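**Druranis issues folding and sorting guide for household textiles**

June 16, 2019, Prurkstead. Druranis today publishes its folding guide for denim and heavy garments, replacing the April draft. Jeans are laid flat and doubled at the waistband before stacking.

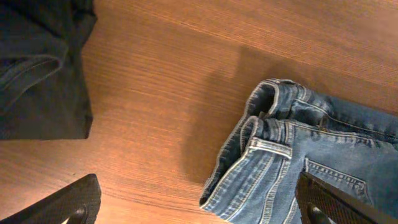 *Light blue jeans and a dark folded garment on a wooden tabletop.*

The guide runs to 12 pages in 2 parts. Dark and light fabrics are kept in separate stacks of no more than eight items.

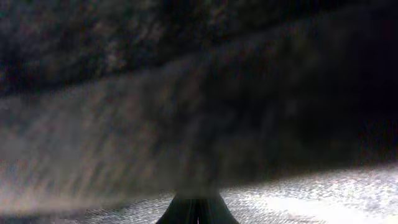 Knitted and woven pieces are covered in part two. Printed copies are available from Gavent, Prurkstead.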